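PKG 321 Packing and Fit
Handout for Unit 6: Putting a block into a close-fitting container
Lendville Technical Program

Bring this handout to the bench session along with your calipers and the fit sheet from Unit 5. The reading is the chapter on trays and sleeves in the course packet. Skip the section on molded pulp, which we cover later in the term.

1. What the unit covers

Most small goods go into their packaging in one of three ways. They are dropped in from above (a tray), slid in from one end (a sleeve), or closed in between two halves (a clamshell). This unit deals with the first two and with containers that sit somewhere between them. The item will always be a plain rectangular block, longer than it is wide and wider than it is tall. Battery packs, small power supplies, boxed cartridges and bars of soap all come close enough to this shape that what you learn on the block carries over.

We use a block and not a finished product for the first session so that you can pay attention to clearance, approach and seating without worrying about buttons, connectors or a printed face that scratches.

2. Terms

Cavity: the open space inside the container.
Mouth: the opening the item passes through. On a tray the mouth is the whole top. On a sleeve it is one end.
Rim: the edge around the mouth.
Clearance: the difference between the inside size of the cavity and the outside size of the item, measured on the same axis. State it as a total. If you mean the gap on each side, write "per side" after the number.
Lead-in: any slope, flare or rounding at the mouth that helps the item find its way.
Seated: the item is as far in as the design allows and sits level.
Proud: some part of the item stands above the rim when seated.
Cocked: the item has entered at an angle and is touching opposite walls.

3. Setting out the work

Start with a flat, light-colored surface. Dark parts are easier to see on it, and so are scraps and shavings that get under a container and keep it from sitting flat. Place the container first, with its long side parallel to the front edge of the table. Place the block afterward, off to one side, with enough open surface around it to get hold of it without touching the container.

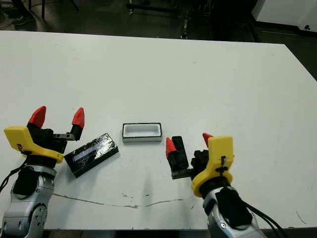

The angle at which the block is lying before pickup matters more than students expect. A block lying square to the container can be lifted and carried straight across. A block lying on the diagonal has to be turned, either on the table before the lift or in the air after it. Turning on the table is slower but leaves the grip undisturbed. Turning in the air is quicker, and any slip in the grip shows up later as a cocked entry. Record which one you used in the "approach" column of the fit sheet.

4. Measuring before fitting

Measure the block at both ends and in the middle. Write down the largest reading for each axis and use it for the clearance calculation. Averages are no use here. A block that is a good fit for most of its length and too wide at one end is too wide.

Wrapped blocks need extra care. Tape adds thickness wherever it overlaps, and wrinkles add more. A wrinkle will flatten under the jaws of the calipers and spring back when you let go, so close the jaws lightly and read the figure before you squeeze. If the block has a strip or panel let into its top, note whether the strip is above, level with or below the surface next to it. A raised strip has to be included in the height.

Measure the cavity at the mouth and again as far in as the jaws will reach. Thin-walled containers bow outward in the middle of the long side, which gives you a flattering number if you measure only there. Take the smallest reading this time.

For the bench parts, which come from the Clinetti and Lunwood sample kits, do the subtraction yourself even though the kit sheets print a nominal size. The kits have been handled by several years of classes.

5. Entry from above and entry from the end

Entry from above asks for two things at once: the block must be lined up in length and in width before it starts down. The travel is short, and once the lower edges are below the rim the walls do the rest. If it stops partway, one end is usually lower than the other. Lift it out and start again. Pushing down on the high end will sometimes work on a soft container, and it will split the corner of a stiff one.

Entry from the end asks for alignment in width and height and then a long, straight push. The first part of the travel is the part to watch. With only a little of the block inside, the walls can't yet correct its direction, and the far end of the block will swing easily. Keep the hold close to the block's middle until the leading end is inside, then shift back if the design calls for a full push.

An end entry also moves the container. A light container on a smooth table will slide away from the block as soon as the two touch, so it has to be braced or held, or the push has to be gentle enough that friction with the table is greater than friction with the block. Try both on the bench and write down what you saw.

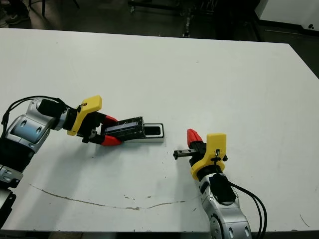
Fig. 2. Elongated dark block with its far end in the small white container.

6. Reading a failed fit

Use these notes when filling in the last column of the fit sheet.

Stops at the rim on one side: misaligned in width. Back off and shift sideways.
Stops at the rim on both sides: no clearance, or the wrong axis is facing the mouth. Check your measurements.
Goes in and then binds: cocked. Withdraw along the same line it went in.
Goes in freely and rattles: too much clearance. Note the direction of the rattle.
Seats and then rises: trapped air, or a wrinkle in the wrap pushing back against the wall. Wait a moment and press again. If it rises a second time, record it as proud.
Wrap peels back during entry: the free edge of the tape is facing the mouth. Turn the block end for end.

Do not trim a block or sand a rim during the session. A poor fit is a result and goes on the sheet like any other.

7. Worked example: how many samples

The Vashisht sleeve order in your packet is a run of 3,000 pieces. The packing plan calls for 200 of them to be test-fitted before the run is released. Divide 3,000 by 200 and you get one piece in 15. Pull them at that interval through the whole run. Taking all of the test pieces from the first cartons would tell you about the start of the run only, and cutting dies wear as the run goes on.

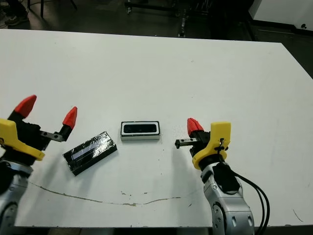 Should the clearance be the same on the long axis and the short axis?

They are usually different. The short axis controls how well the block stays straight, so it gets the tighter figure. The long axis can be looser, and in a tray it often has to be, so that there is room for a fingertip at one end to lift the block out again. In a sleeve with a closed end, long-axis clearance only decides how far back from the mouth the block comes to rest.

8. To hand in

The completed fit sheet, with clearances stated as totals.
A sketch of one container with the mouth, rim and any lead-in labeled.
A short paragraph comparing one entry from above with one entry from the end, using the same block for both if the containers allow it.

Sheets go in the tray by the door before the start of Unit 7. Return the calipers to their cases with the jaws slightly open.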